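Easy Does It: Robot Hands Join the Breakfast Shift at Barnus
The Danusley kitchen is handing over its most tedious jobs, and the cooks have plenty to say about it

By four in the morning the lights are on at the Barnus kitchen in Danusley, and the first trays of quiche are already lined up for the oven. The smell is wonderful. So is the noise - a radio, a mixer, and under both of them the low whir of an arm moving back and forth at the end bench.

Barnus cooks for offices, clinics and two hotels across the Powell valley, and on a busy morning it gets through 1000 eggs. Until January every one of them passed through a cook's hands at least twice, once to be checked and once to be cracked. Anyone who has worked that bench will tell you about the wrists. By the end of a shift, one cook told me, she had trouble turning her own front door key.

The arm came from Minton, a small automation shop on the other side of the river, and it began with the dullest part of the job: picking up an egg, moving it, letting go. That sounds like nothing until you watch a machine learn to do it. Eggs roll. They differ in size, they sit at odd angles, and they don't forgive a tight grip.

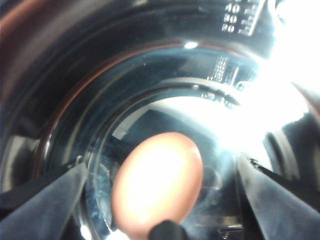 An egg in a glass measuring container, between the open fingers of the gripper.

Glass makes it harder still, with all that glare and all those reflections, and the Minton engineers are delighted by it. They talk about a tricky container the way climbers talk about a rock face! Their log had reached egg number 3047 on the day I visited, and the cooks had taken to calling out the big round numbers across the room.

What surprised me most was who does the teaching. Two of the morning cooks now spend part of each shift at the arm, setting up the bench, choosing the eggs, and telling the engineers when a movement looks wrong. They know from years of practice how an egg wants to be held, and that knowledge is suddenly worth a pay grade. One of them had never touched a robot before this winter. Now she stops it, resets it and sends it off again while she's talking to you about pastry.

Not everyone is sold. The dishwashing crew would like to know when their turn comes, and an older cook worries that new hires will never learn to crack with one hand. Barnus has promised that no hours will be cut this year, and the staff have asked to see the same promise for next year in writing. They were still waiting when I left, just as the first van was backing up to the door and the arm was reaching for another egg.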